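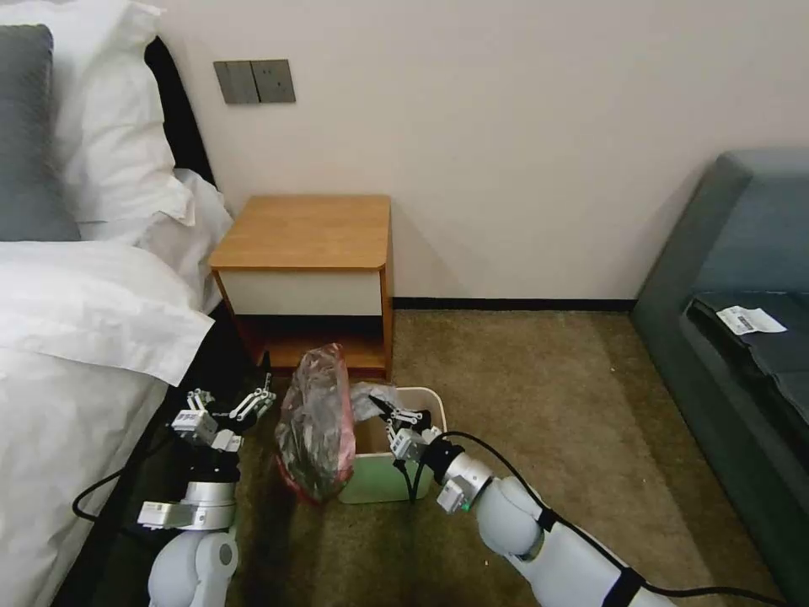 Rectangular wastebasket in pale green, on carpet by the nightstand.

Standale Small Wastebasket, pale green
Sold by Tirnia

We were slow to list this one. Bedroom bins are mostly the same bin at different prices, and the supplier's sheet called it a "waste solution," which did not help its case. Esperanza Montoya, our buyer, asked for samples anyway and we have kept it on as a plain plastic bin at a plain price.

What you get: one rectangular plastic wastebasket with a thin rim. No lid, no pedal, no inner bucket. The sides are flat, so it goes up against a nightstand or a sofa better than a round one does. Green only. The supplier says other colors are coming in October. They said that last year too.

Liners: the maker recommends its own, sold in rolls of 30. We don't stock them and can't see why you would pay extra. Any small bag that folds over the rim will do. A bag that is too big bunches up at the top and looks untidy, whatever the label claims about fit.

Where it works: bedroom, desk, guest room. Tissues, wrappers, packaging. We would not buy it for a kitchen. It is small, and with no lid you will smell whatever you put in it.

Cleaning: warm water and dish soap. The sheet says "stain resistant." We haven't seen a test, so treat that as a hope.

Sold singly or as a set of 2. The set saves you very little, so buy it only if you have two rooms to put them in.

Returns: unused, within 30 days. Questions about stock go to Corrado Monti at the Tirnia order desk.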